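Thumb hurts after using a caulk gun, is it the tool or me?

Posted December 15, 2021 by drippyfaucet

So I've been redoing the caulk in our place in Plelivine, both bathrooms, the kitchen, and now the windows because I can't leave well enough alone. I've gone through 14 tubes so far and my right thumb is killing me. It's not a sharp pain, more of a dull ache down at the base where it meets the wrist, and it's worst the next morning when I try to open a jar or turn the car key. I'm 50, if that matters, and never had trouble with my hands before this.
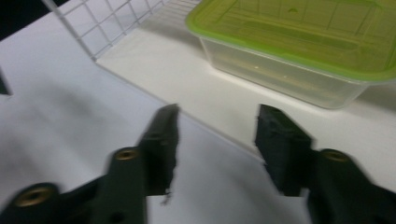
What I've tried so far

Ice, which feels nice for ten minutes. One of those elastic wraps from the drugstore. I also switched from the cheap gun that came with the house to a Trendora from Zabala Hardware, and it squeezes a lot easier, but the ache is the same or maybe a little worse?? I still have the upstairs windows to do and I'd like to be able to hold a fork at dinner. Do I need a different gun or am I just holding it wrong?

tilebackward

My guess is it's how you hold it. I did the same thing to myself putting up trim in June and I was so sure it was the nailer. I took it back to the store and everything! The guy there asked me to show him how I picked it up and he started shaking his head before I even got it off the counter. Anything with a handle like that, you want your fingers doing the squeezing and your thumb just sort of along for the ride, wrapped around the back and kind of lazy.

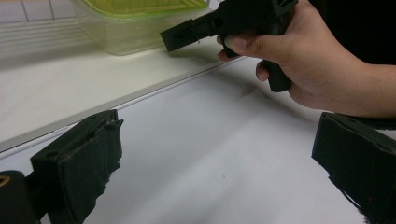

Caulk makes it worse than most jobs, I think, because you're trying to keep the tip steady in a corner and so your whole hand tenses up. What a lot of us do without thinking is point with the thumb. In the photo the thumb is stretched forward along the underside, and if you hold yours out like that for a whole window you'll feel it pull right at the spot you're describing. So bring it back around the handle and use your other hand up front to steer. It felt clumsy to me for about a day. Also cut the tip of the tube a little bigger on the jobs where you can get away with it, so you're not fighting the trigger. And take the thing out of your hand between windows! I used to carry mine all over the house, up and down the stairs, squeezing it the whole time for no reason.
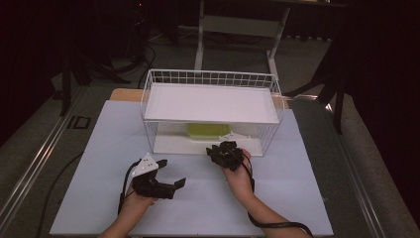 mudroom_415

Agree with most of that, but I'd stop for 10 days first. You can fix your grip all you want and it'll still be sore if it never gets a rest. I kept going on mine (deck screws, the whole Vudberg Road side of the house) and it took all winter to settle down. If it's puffy or it clicks when you bend it, go see a doctor. The windows can wait, just throw some rope caulk in the drafty ones.

petuniabucket

get a battery one. never looked back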